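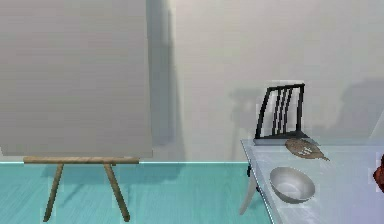
Mistosby loses its only sunscreen refill station, and gains a queue

The sunscreen refill tap at the Korken pharmacy in Mistosby has been switched off for good, fourteen months after it was put in with a ribbon, a tray of warm elderflower and a speech that people still bring up.

The idea was easy enough to follow. You brought back your empty bottle, held it under the nozzle and walked off with 300 ml of factor 50 for rather less than you would have paid for a new one. Customers liked it. The trouble lay with the bottles, which came back in all conditions, some of them having plainly spent the winter in a beach bag with half a sandwich.

Korken says the decision followed a routine check in May, when samples from refilled bottles were compared with samples drawn straight from the tank. The tank passed. The bottles were another matter. Of 37 tested, several showed more growth than the shop was happy with, and one had at some point held salad dressing.

Bogdan Domański, who manages the shop, said the firm had looked at washing the empties on site, but the machine it was quoted for would have taken up the whole of the foot care aisle. "We would have had very clean bottles and nowhere to sell a corn plaster," he said. "I don't think the town would have thanked us."

There was also the matter of shelf life. Sunscreen sold in a sealed bottle carries a date and a small symbol showing how many months it will keep once opened. Sunscreen poured into a bottle from two summers ago carries the date from two summers ago, unless somebody puts a new sticker on it. Korken did provide stickers. They were waterproof, which was the point of them, and yet a good many ended up at the bottom of the swimming pool, where they blocked a filter in July.

The tap dispensed 2,115 refills in its time, most of them in two hot fortnights. In one winter month it managed none at all, and the nozzle had to be taken apart with a hairdryer and a teaspoon.

News of the closure has done more for trade than the opening ever did. By ten in the morning after the notice went up there was a queue past the bicycle rack, made up largely of people hoping for one last fill. They were offered a sealed bottle at the refill price while stocks lasted, and stocks lasted until twenty to twelve. Domański described the mood as "firm".

Among those who missed out was Shu-fen Kan, who had walked down with four empties and walked back with the same four. She would like it known that hers had been washed, dried upside down and stored in a cupboard. She has written to the shop to say so and has enclosed a photograph of the cupboard.

Not everyone is sorry. Saadet Karabulut, who sees patients at the skin clinic on Yüksel Street, was never keen on the scheme and had said as much before the elderflower came round. Her worry was less about germs than about quantity – people who have paid for a posh bottle tend to ration it, and people who refill a bottle tend to ration it as well, so that everybody goes about with a thin smear on the nose and a burnt neck. An adult in swimming things needs a good handful, she said, and needs it again two hours later and after every swim. Last year's bottle should not still be half full, whoever filled it.

She also wished people would stop asking whether the moisturiser with a bit of sun protection in it "counts". It counts, she said, if you put on as much of it as you would of sunscreen, and she has yet to meet anyone who does.

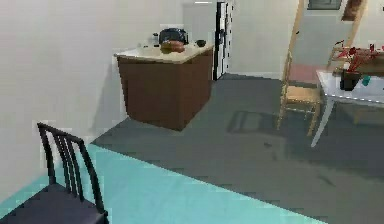 İlker Güneş thinks the whole thing could have been saved with a box of new bottles and a small deposit, and that the shop gave up just as people were getting the hang of it. He has started a petition, which stood at 1,660 names when it was handed in at the counter, a fair showing even allowing for the page signed twice by the same family. He says he would happily pay the deposit himself, within reason.

Korken has promised to read it. In the meantime the company is talking to Zadotitz, which makes sunscreen in large pump containers meant for schools and building sites, about selling a family size from next spring. It would come sealed, with its own date, and could not be refilled.

The old tap is being kept in the stockroom. The elderflower glasses have gone back to the church hall, one short.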